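ホーム　目次　前の章　次の章　索引　用語集

第7章　運動時の体液平衡と水分摂取

7.1　本章の位置づけ

前章では、骨格筋におけるエネルギー産生の経路と、その過程で生じる熱について述べた。運動中に筋で消費される化学エネルギーのうち、外部への機械的仕事に変換されるのは一部にとどまり、残る大部分は熱として体内に放出される。この熱を体外へ移すために身体が用いる手段のうち、高温環境下で主要な役割を担うのが発汗である。発汗は体温の調節に不可欠であるが、同時に体内の水分と電解質を失わせる。本章は、この喪失と補給の収支を扱う。

水分摂取に関する指導は、歴史的に大きく変化してきた。練習中の飲水を控えさせる慣行が広くみられた時代があり、その後は反対に、渇きの有無にかかわらず可能な限り多く飲むことを勧める時代が続いた。現在では、不足と過剰のいずれも健康上の問題を生じうることが認められており、個人の発汗量、運動の強度と時間、環境条件に応じて摂取量を定める考え方が一般的である。学習にあたっては、個々の推奨値を暗記するより先に、その値がどのような測定から導かれたものかを理解することが望ましい。

本章の学習を終えた時点で、学生は次の事項を説明できるものとする。

体液の区分と、各区分の間における水の移動を支配する要因。
発汗による体液量および浸透圧の変化と、それに対する循環系および内分泌系の応答。
体重の変化を用いた発汗量の推定法と、その限界。
運動誘発性低ナトリウム血症の成因。

7.2　体液の区分

成人の体重に占める水の割合は、年齢、性別および体組成によって異なる。脂肪組織は骨格筋に比べて水分含量が低いため、同じ体重であっても体脂肪率の高い者では体水分量が少ない。体水分は細胞内液と細胞外液に大別され、前者が全体のおよそ三分の二を占める。細胞外液はさらに、組織間を満たす間質液と、血管内を流れる血漿とに分けられる。

細胞内液の主要な陽イオンはカリウムであり、細胞外液のそれはナトリウムである。この分布の差は、細胞膜に存在するナトリウム・カリウムポンプの働きによって維持されている。水は細胞膜を比較的自由に通過するため、細胞の内外で浸透圧に差が生じれば、その差を解消する方向に移動する。細胞外液の浸透圧を主として決定するのはナトリウムとそれに伴う陰イオンであり、体液平衡の調節は、水の調節であると同時にナトリウムの調節でもある。

血漿と間質液との間の移動は、これとは異なる機序に従う。毛細血管壁は水と電解質をよく通すが、血漿タンパク質はほとんど通さない。したがって、毛細血管における水の出入りは、血管内の静水圧と、タンパク質に由来する膠質浸透圧との均衡によって定まる。運動を開始すると活動筋の毛細血管で静水圧が上昇し、筋組織内には代謝産物が蓄積する。その結果、発汗がまだほとんど起こっていない段階でも、血漿の一部は間質へ移動し、血漿量は減少する。運動開始直後の血液検査で観察されるヘマトクリット値の上昇を、ただちに脱水の所見と解釈してはならない。

7.3　発汗の生理

ヒトの汗腺にはエクリン腺とアポクリン腺があり、体温調節に関与するのは主としてエクリン腺である。エクリン腺はほぼ全身の皮膚に分布し、コリン作動性の交感神経線維による支配を受ける。分泌部で産生された前駆汗は血漿に近い電解質組成をもつが、導管を通過する間にナトリウムと塩素が再吸収されるため、皮膚表面に達した汗は血漿に対して低張となる。発汗速度が高まると導管内の通過時間が短縮し、再吸収が追いつかなくなる。大量に発汗する者の汗でナトリウム濃度が上昇するのは、このためである。

汗が冷却の効果を発揮するのは、皮膚の表面で蒸発するときに限られる。滴り落ちた汗や衣服に吸収されて蒸発しなかった汗は、体水分の喪失にはなるが、熱の放散にはほとんど寄与しない。湿度の高い環境では皮膚と外気との水蒸気圧の差が小さくなり、蒸発が妨げられる。同じ気温のもとでも湿度によって身体への負担が異なることは、指導の現場において十分に考慮されるべきである。

暑熱環境での運動を一定期間継続すると、暑熱順化と呼ばれる一連の適応が生じる。発汗の開始が早まり、同一の深部体温における発汗量が増加し、汗のナトリウム濃度は低下する。血漿量の増加も順化の初期から認められる。これらの適応は暑熱への曝露を中断すれば徐々に失われる。3月に屋内で十分な練習を積んだ選手であっても、初夏の屋外で初めて競技に臨む際には、順化していない者として扱うべきである。

7.4　摂取量の把握

体液の収支を論じるには、失われた量と摂取された量の双方を知る必要がある。喪失量の測定法についてはよく議論されるが、摂取量の把握は見過ごされやすい。本人の記憶に基づく申告は誤差が大きく、競技中の飲水についてはとりわけ信頼性が低い。容器の容量をそのまま摂取量とみなすことも適切ではない。給水所で受け取った飲料のうち、実際に嚥下される割合は走速度や容器の形状に左右され、身体にかけて用いられる分もある。 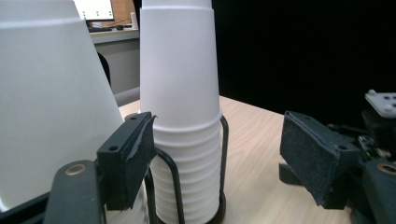 図7.1　重ねられた白色の紙コップ

ユク・ユナとケイン・タウタヒは、フェドリーで開催された長距離走大会の参加者1,388名を対象に、給水所での飲水量に関する質問紙調査を行った。回答者の一部については、使用した容器を回収して残量を秤量し、申告値との比較を行っている。両者の一致は十分ではなく、申告値は秤量に基づく値を上回る傾向を示した。著者らは、受け取った杯数の記憶は比較的正確であるものの、一杯から飲んだ量が過大に見積もられていると解釈した。この調査は単一の大会に基づくものであり、気象条件の異なる大会に結果を一般化するには慎重を要する。

競技距離による差異にも留意しなければならない。3,000メートル走のように短時間で終了する種目では、競技中の飲水を要することは通常なく、問題となるのは競技開始時点での体水分の状態である。これに対し、長時間に及ぶ種目では、競技中の摂取量が収支全体に占める比重が大きくなる。

7.5　体重変化による発汗量の推定

野外で実施可能な方法のうち最も広く用いられているのは、運動の前後における体重の差から発汗量を推定するものである。測定は排尿を済ませたのち、最小限の着衣で行う。運動後は皮膚表面の汗を拭き取り、汗を含んだ衣服を脱いでから計測する。発汗量は次の式によって求められる。

発汗量＝（運動前体重－運動後体重）＋飲水量－尿量

例として、運動前の体重が68.0キログラム、90分間の走運動の後の体重が66.9キログラムであった場合を考える。この間に325ミリリットルの水を摂取し、排尿はなかったものとする。体重の減少は1.1キログラムであり、水1リットルの質量を1キログラムとみなせば、発汗量は1.425リットル、1時間当たりの発汗量は0.95リットルと算出される。

計算は簡明であるが、体重の減少がすべて汗に由来するわけではない点に注意を要する。呼気とともに失われる水蒸気があり、基質の酸化に伴って排出される二酸化炭素の質量は、取り込まれた酸素の質量を通常上回る。一方で、酸化の過程では代謝水が生成される。短時間の運動ではこれらの影響は小さく、実用上は無視しても差し支えない場合が多い。運動が数時間に及ぶ場合には、体重の減少量をそのまま体水分の不足量とみなすと、不足を過大に評価するおそれがある。

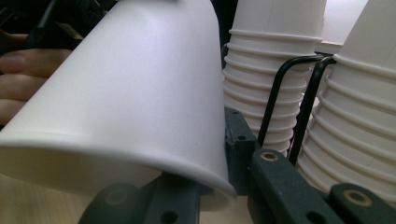 測定値の解釈においては、基準となる体重の妥当性も問われる。運動前の時点ですでに体水分が不足していれば、その後の変化がわずかであっても、実際の不足は小さいとはいえない。クォン・テヤンは、連続する数日間の起床時体重を記録し、その平均を個人の基準値として用いることを提案している。女性では月経周期に伴う体重の変動があるため、比較する時期をそろえることが望まれる。尿比重または尿浸透圧を併せて測定すれば判断の助けとなるが、運動直後の尿は腎血流量の変化の影響を受けるため、採取の時刻を必ず記録する。

7.6　体液喪失に対する応答

発汗によって低張の液が失われると、細胞外液の量が減少するとともに浸透圧が上昇する。浸透圧の上昇は視床下部の浸透圧受容器によって感知され、下垂体後葉からのバソプレシンの分泌と口渇感とを引き起こす。バソプレシンは腎の集合管における水の再吸収を促進し、尿量を減少させる。細胞外液量の減少は、レニン・アンジオテンシン・アルドステロン系を賦活し、ナトリウムの再吸収を高める。

循環系では、血漿量の減少により静脈還流が低下し、一回拍出量が減少する。心拍出量を維持するためには心拍数の増加が必要となり、一定強度の運動を続けていても心拍数は漸増する。皮膚血流量は抑制され、深部体温は上昇しやすくなる。こうした変化が持久的運動能力に及ぼす影響は、体水分の不足の程度のみならず、気温にも依存する。涼しい環境では、同程度の不足であっても影響が小さいことが多い。

口渇感は有用な指標であるが、その感受性には個人差があり、高齢者では低下する傾向がある。また、飲水によって口腔および咽頭が刺激されると、血漿浸透圧が回復する前に口渇感が軽減する。運動後に自由に飲水させても、失われた量がその場で完全には補われない現象は、自発的脱水として古くから知られている。不足分の多くは、その後の食事に伴う水分とナトリウムの摂取によって補われる。

7.7　過剰な摂取

運動誘発性低ナトリウム血症は、運動中または運動後に血清ナトリウム濃度が135ミリモル毎リットルを下回った状態をいう。主な原因は発汗量を超える低張液の摂取であり、バソプレシンの分泌が適切に抑制されないことが病態を助長する。軽度の場合は無症状であるが、重症では脳浮腫により意識障害や痙攣を来し、死に至ることがある。運動の前後で体重が増加している者については、本症の可能性を念頭に置かなければならない。

完走までの時間が長い参加者は、給水の機会が多く、運動強度が低いため発汗量も比較的少ない。したがって、本症の危険は競技水準の高い選手よりもむしろこうした参加者において問題となる。市販のスポーツ飲料の多くは血漿に比べてナトリウム濃度が低く、過剰に摂取した場合には水と同様に希釈を生じうる。電解質を含むという理由のみで摂取量に制限がないと説明することは、誤りである。

次節では、これらの原則に基づいて個人の給水計画を作成する手順を述べる。計画の作成には、少なくとも気温の異なる二回の測定値を用いる。測定記録の書式は巻末の付録に収めたので、実習に先立ち、各自で体重計の校正方法とともに確認しておくこと。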